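Riding Theory, Evening Course
Handout for the second meeting, February 24, 2002
Notes by Eimear Ní Mhurchú

Last time we ran out of minutes just as we got to the half halt, so let's pick it up there. I know some of you went home and tried it (good for you!) and found your horse either ignored you or stopped dead. Both are very common and neither one is a disaster.

A half halt is a short call for attention. You sit tall, close your leg, let your fingers close on the rein for one stride, and then you give. The giving is the part we all forget – I still do on a cold morning – and a horse who never gets the release soon stops listening for the question.

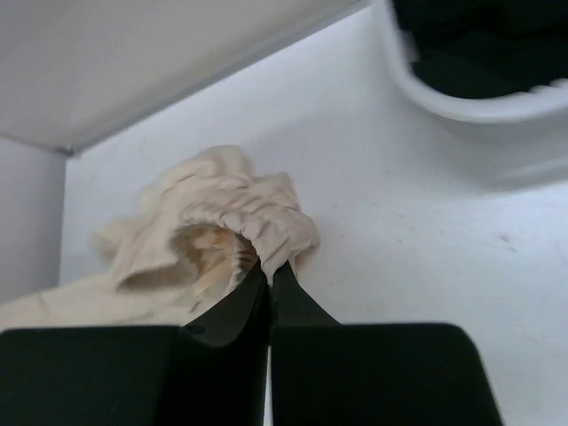

Gripper fingers closed on a fold of cloth.

Now, straightness. Ride down the quarter line and not the track, so the wall can't hold your horse up for you. Old Breathnach, the gray some of you rode at Clenau, would drift left every single time until his rider stopped looking at his ears. Look up at the far end and keep both seat bones even.
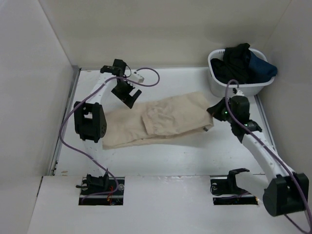
Two arms at a white work surface.

For homework, please ride these at the walk first, then at a working trot:

Quarter line, half halt at the middle, carry on straight.
20-meter circle, half halt each time you cross the center line.
Three loops, with a change of bend over the center line.

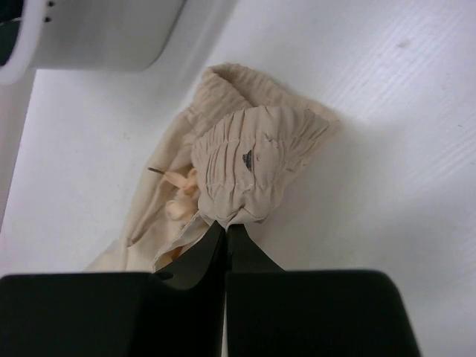
Keep each session short and let your horse stretch down on a long rein between exercises, for a full lap if he'd like it. Write down which rein felt stiffer and bring your notes along, even if they are only two lines and smell of the barn. Next time we'll move on to leg yielding, so please reread pages 36 to 46 in the course binder.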